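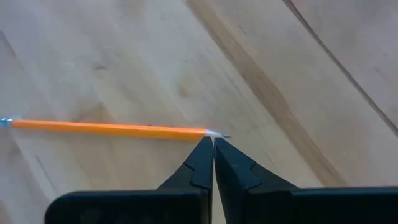

Packing and Finishing, Hamley site

I have been meaning to write this since November, when the evenings drew in and I had no excuse left, so put the kettle on because I do tend to wander.

Those of you who have read this blog for a while will know I pack art and school sets at Ferow. Pencils mostly, some brushes, the odd ruler. On a good shift our bench used to get through 700 sets by hand, and you got into a rhythm with it, chatting away while your fingers did the counting for you. I could tell a short pencil from a full one without looking down. My mother thought this was a very funny thing to be proud of, but I was!

We now have 2 robot arms on the line, and between them and us the target is 1000. The arms pick up single pencils and put them in the trays, and we do the checking, the lids, the labels and anything awkward. An orange pencil lying by itself on a wooden top looks like the easiest thing in the world to pick up until you have spent a morning teaching two black fingers to do it. They have to close in the right place along the barrel, and they have to leave the point alone. I had never thought about where I hold a pencil when I lift it. Near the middle, as it happens, and slightly towards the heavy end.

The teaching has been the part I've liked best. The people from Dursun who set it all up showed us how to guide an arm through a pick and save it, and after that they mostly left us to it, which I think was brave of them. Some on our bench took to it straight away. Others hated it, and one or two still do, and I don't blame them. You spend years getting quick at something and then quick is no longer what's wanted.

My wrists are better. I'll say that plainly, as I used to go home and struggle with the tin opener. What I miss is the talk. We stand further apart now, and there is a lot more watching, and watching is tiring in a way I hadn't expected - I come home with a clear bench and a full head. We've asked if the checking stations can be turned to face each other, and the answer so far is that somebody will measure up.

No jobs have gone at Hamley. Two people moved over to the Liseck site, both by choice, and they tell us the canteen is much better. Whether it stays that way I can't say, and I'd sooner be told early than kindly.

I'm on lates again next month, so the next post will probably be written at some silly hour and will be mostly about the garden.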